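# Chapter 9. Unintended Contact and the Limits of Force Sensing

Chapter 8 treated faults that announce themselves: a tripped drive, a lost encoder signal, an open safety circuit. The faults in this chapter leave no entry in the error log. The arm completes its program, every joint stays within limits, and the work is wrong or the surroundings have been struck.

The running case is the Bomness cell, a tabletop pushing station built at Keane. The task is to move small painted blocks across a wooden board with a rod fixed to the wrist. Blocks are grouped by color, and the rod may touch only the block named in the command. In a test series of 297 pushes, 50 ended with a second block displaced. The controller reported nine of them.

The cause was traced to the contact threshold. A light block sliding on wood produces a lateral force close to the noise level of the wrist sensor. When two blocks touch, the force rises slightly, but the rise falls inside the band that the filter discards. The controller therefore treats one block and two blocks as the same load.

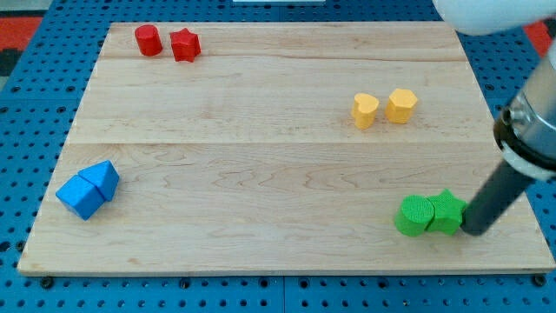 Zulkifli Govindasamy objected in review that the threshold was a symptom, and that the fault lay in a planner that accepted a start pose with no clearance between neighboring blocks. Úna Tully replied that both statements were correct and that a fault report should list them separately.

We follow the second view. Section 9.2 covers threshold selection and filter delay. Section 9.3 covers clearance checks before motion. Section 9.4 deals with downward force: a rod tip commanded slightly below the board surface will load the wrist steadily, and a bias correction run at that moment stores the load as zero. Later contact readings are then offset until the next restart.

**Terms used in this chapter**

- *Silent fault:* a deviation from the task that raises no alarm.
- *Contact threshold:* the lowest filtered force treated as contact.
- *Clearance:* the shortest distance between the target block and any other block.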